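Two Weeks to Curtain at the Vulow

Sunday, half past four, and the Vulow Playhouse smells of paint and somebody's soup. Mahmoud Shehata is on the stage floor with a score open on his knees. Pencil behind one ear, another in his teeth. The second act trio isn't working.

"Again from the ferry," he says. They go again from the ferry.

The show is Kaewsai, a new musical about two sisters who run a noodle boat and don't speak to each other. Shehata wrote the first song on a night bus. It was terrible, he says. He kept the last four bars.

The Hitgate Players took it on after a reading last November. Small company, big voices. The house holds 817 and they've never filled it – not for the operettas, not even for the Christmas show. This time 900 people asked for opening night. So there's a second night now, and a matinee being argued over in the hallway.

Rehearsals are quick and a bit rough. Ten minutes on a harmony, thirty on who moves the bench. The younger sister has a cold and marks everything an octave down. The band, borrowed mostly from the Busano Street jazz club, reads the charts at sight and laughs at teh key changes.

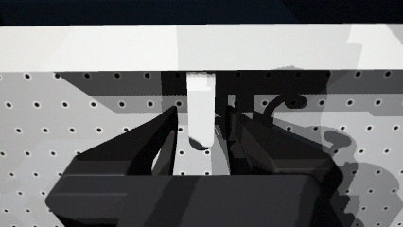
Then the trio again. The alto line has moved up a third and suddenly you can hear the words. Shehata doesn't look up, just crosses something out.

He still wants a new ending. The cast has learned two allready. "They'll get the third on Sunday," he says, and goes to look for his coat.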